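Chapter 4
Getting Families in the Door

I learned most of what's in this chapter by getting it wrong. My first after-school program opened in Vokulham with 375 flyers, a folding table and a bowl of oranges, and on the first evening two parents came. One of them was looking for the dentist.

So let's talk about families! By June of that year Noemí Meléndez and I had thrown out the flyers and started making phone calls (short ones, in the parent's own language, before dinner), and the room began to fill up. It cost us nearly 3000 minutes on the phone — I still have the bills — and I'd do it again tomorrow.

We'll follow two programs in this chapter, Plondwood and Romano. Plondwood runs evening homework rooms for middle schoolers, and Romano works with teens on weekends.

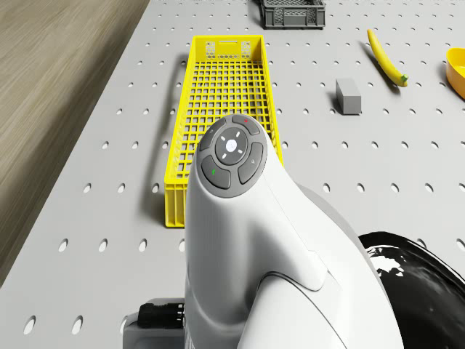
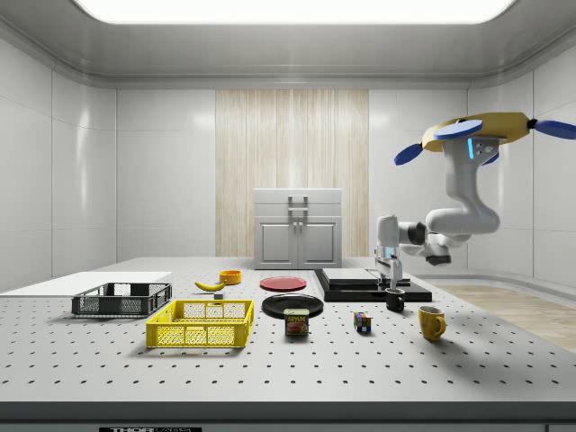

Before you read on, jot down how your own family heard from your school when you were twelve. Was it a letter? A call when you were in trouble? Keep that page handy, you'll need it when we get to Xiaoqing Yan's home visits in the second section.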